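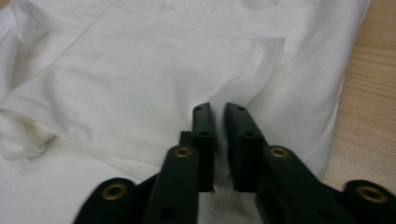

# 5 Folding Knitted Garments

Knitted cotton behaves differently from woven cloth when it is folded. It stretches under its own weight, takes a crease slowly and shifts if the layers beneath it are uneven. A patch pocket adds a second layer over part of the body, and on a plain white T-shirt its stitched seams give the folder a fixed line to work from. Wrinkles across the pocket should be smoothed before a sleeve is turned in – a sleeve folded over rumpled jersey forms a thick, rolled edge.

This chapter deals with shirts of up to 200 g/m². Heavier knits are covered in Chapter 11. The terms used are those of Merrick and Tiêu:

- **body**: the front and back panels, without sleeves
- **turn**: a single fold, made in one movement
- **face**: the side left uppermost when folding is complete

## 5.1 Preparing the surface

The table should be flat, clean and wider than the garment. Lay the shirt out with the collar away from the folder. Work from the collar towards the hem, using the flat of the hand, and do not pull at the ribbing.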